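Filed under: Home > Small Spaces > Threads

Aurora Simões
Thread, 2022-03-19

1/ OK I have been threatening to write this one for weeks and I'm finally doing it. A thread about sorting the household pile! The pile being everything that comes out of shopping bags, kitchen drawers and coat pockets and ends up on one table because it doesn't have a home yet.

2/ I live in a small apartment in Rallthorpe with one decent table. We eat there, I pay bills there, and every couple of weeks it turns into sorting headquarters. I love it. I put on a long album and I'm happy for the whole afternoon.

3/ My whole system is clear plastic boxes. I tried baskets (pretty, but I forgot what was in them). I tried shoeboxes with labels (I lied on the labels). Then I got one see-through bin to try out and I was sold by dinnertime.

4/ First rule of the pile: get a box on the table before you touch anything else. An open box gives your hands somewhere to go. Mine had a big stainless steel spoon in it almost right away, with the packages still standing behind.
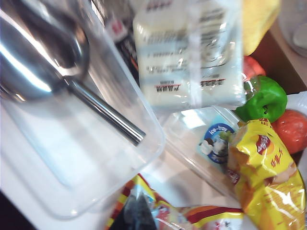
Do you need to buy boxes with lids?
Only for things that go up high or under a bed. A box that lives on an open shelf gets used a lot more if you can drop things straight in, so I keep the lids for long-term storage.

5/ Kilian Bühler asked me last time what counts as a category, and I've been chewing on that ever since. My answer is that a category is whatever you'd say out loud when you're looking for something. "Where's the stuff for writing?" is a category. "Where are the miscellaneous utility items?" is a cry for help.

6/ So my boxes are called things like WRITING, SINK, LIGHTS AND POWER, SNACKS, and (my favorite) GUESTS. Guests gets the spare toothbrushes, the good tea and the nice hand soap. When someone stays over I just carry the whole box to the couch and feel like a hotel.

7/ Labels: masking tape and a fat marker. That's it! I had a label maker and I spent more time picking fonts than putting things away. Tape peels off in a second when you change your mind, and I change my mind constantly.

8/ Timer people, I am one of you. I set it for 30 minutes and stop when it rings, even mid-box. Then tea. Then another 30 if I still feel like it, and I nearly always feel like it, because by then you can see the table coming back and it's such a good feeling!!

9/ Elínborg Mikkelsen does hers in one 90 minute go with no breaks and swears by it. She is made of sterner stuff than me. I'd be lying on the rug eating crackers by the end.

10/ A thing I got wrong for years: sorting inside the box. I'd squint down into it and shuffle things around and nothing got any better. Now the first box is just a catch-all. Everything small goes in, all mixed up, and then I deal it out into the real boxes like playing cards.
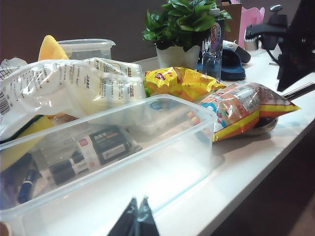

11/ Snacks are their own problem in this house and I've made my peace with it. They get unpacked last and they go in the lowest box, where everybody can reach them. If they come out of the bags early, people wander through and "help." I'd also give every bag its own look-over before it goes in, and the big ones, like that orange, yellow and white striped one with the window in it, stand up at the back so the little bags don't vanish behind them. A window is great, by the way. I can see if it's worth a trip to the store without opening a thing.

12/ Sponges! Please don't store the fresh ones under the sink next to the pipes. Ours used to get damp and funky before they'd ever met a plate. SINK box goes on the shelf over the washing machine now and I grab one when the old one starts to smell like a pond.

13/ Batteries go in LIGHTS AND POWER, still in the package until I need them. Loose ones rolling around a drawer drive me up the wall, and then you're testing every single one in the flashlight in the dark. Ask me how I know. (Power cut, August, two flashlights, zero working batteries.)

14/ Plastic bags: fold the sturdy ones flat and stuff the rest into one bag. When that bag is full, I stop keeping them. Bjarke Laxdal folds his into tiny triangles and I admire it very much and will never do it.

15/ Plants can stay on the table while you sort. I used to move mine to the windowsill every time and drop soil all the way across the floor. Now I just work in front of them and they get a drink when I'm done.

16/ Where things go at the end: heavy boxes low, light boxes high, everyday boxes between your hip and your shoulder. My shelf is shallow, so I measured before I bought anything. 343 millimeters deep! Most of the boxes I liked in the store would've stuck out and caught my elbow every morning.

17/ Still unsolved: pens. I put them all in WRITING and by the next weekend there's one in the bathroom, one in the fruit bowl and one in my hair. If you have a pen system that survives contact with other humans, I want to hear all of it.

18/ Botond Szalai wants to know if I do the closet the same way. Sort of! Same timer, same tape, but clothes need the bed and not the table, and I try everything on, so it takes forever. I'll do a separate thread on it once I've gotten through the winter coats.

19/ If you're doing your own pile this weekend, tell me what your boxes are called. I'm collecting good names. Current front-runner from the replies is THINGS WITH CORDS and I'm so jealous I didn't think of it.

Tags: storage, clear boxes, small apartments, tidying

Last updated: one day after posting

Contact | © Aurora Simões | Back to top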